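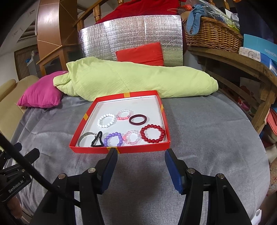 Elastic cord: changes to stock and a note on storage

The change of supplier announced in the spring is now complete. All clear elastic cord sold through the members' shop comes from Tekau, and the remaining Grestar reels have been withdrawn. Members who still hold Grestar cord can go on using it, subject to the storage points given further down.

The new cord is supplied in two thicknesses, 0.7 mm and 1.0 mm. The stock codes are 1134 for the thinner cord and 1169 for the thicker. Both are single-strand and stretch to a little over twice their resting length before they start to deform. The older cord was rated slightly higher on this point but lost its recovery sooner when kept under tension.

Choice of thickness depends mainly on the bead hole. Glass rounds of 6 mm and under usually have a hole of 1 mm or less, and 1134 is the correct cord for these. It can be passed through twice where the hole allows, and a doubled strand is preferred for anything worn daily. Heavier beads, including most stone above 8 mm, should be strung on 1169. Beads with sharp hole edges should be reamed first whichever cord is used. Most early breakages brought to the repair table start at a rough hole and very few at the knot.

Cord should be pre-stretched before stringing. Cut the length required plus 13 cm, hold one end in each hand and pull firmly several times. Cord that has not been pre-stretched will slacken in the first weeks of wear and leave gaps between the beads. A surgeon's knot with one extra turn holds well in both thicknesses. Pull it down slowly, leave tails of 2 mm and draw the knot into the nearest bead with a large enough hole. Glue is optional. If it is used, choose one that stays flexible when set; instant glues turn the cord brittle next to the knot.

Storage

Elastic cord ages on the reel. Light and heat are the main causes, followed by contact with oils. Reels should be kept in a closed drawer or tin, away from radiators and windowsills, and the date of opening written on the label. We suggest using an opened reel within two years. Finished bracelets should be stored flat and unstretched. Display cones and padded rolls are suitable for a day's sale but should not be used for keeping stock from one season to the next.

Ordering

Full reels are priced as before. Cut lengths are sold by the metre, with a minimum of two metres. Orders placed through Onport by the end of September will be sent with the autumn parcels. The shop holds 2000 m of each thickness and does not expect to run short.

Crimp covers and reamers from Quintana are unaffected by the change and keep their existing codes.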